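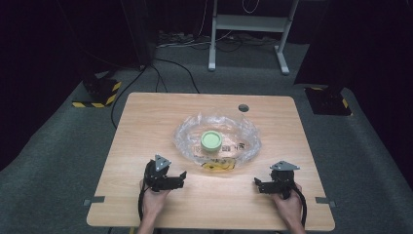 *A small lidded tub on its clear plastic bag, with the printing showing through.*

**Clear plastic bags** are the see-through sort that small goods get packed, posted and sold in. I've looked after this entry for a while now and I'm very fond of the subject, so forgive me if I run on a bit!

## Material

Most are polythene or polypropylene. Polythene is soft and stretchy and goes quiet when you squash it, while polypropylene is the crackly one (think greetings cards). Thickness is given in microns or, on older stock lists, in gauge, where 200 gauge is a fairly light bag. My own drawer is nearly all light ones, and they never lie flat again once they've been scrunched up.

## Printing

Plenty are left plain, but shops and makers like a logo, a few lines of text or a stuck-on label. Black ink is popular because it shows up against almost anything you put inside. The catch is that you often end up reading it through a crease, or back to front from the other side. Vasanthi Bhuiyan, who used to pack for Helletti, told me they turned every bag label side up before boxing, 46 to a carton.

## Using them again

Round tubs with lids are awkward in a flat bag, as the corners bunch up, so I lay the bag out, stand the tub in the middle and gather the sides. Tharushi Dewan prefers to roll hers.

## See also

- Gusseted bag
- Grip-seal bag
- Screw-top jar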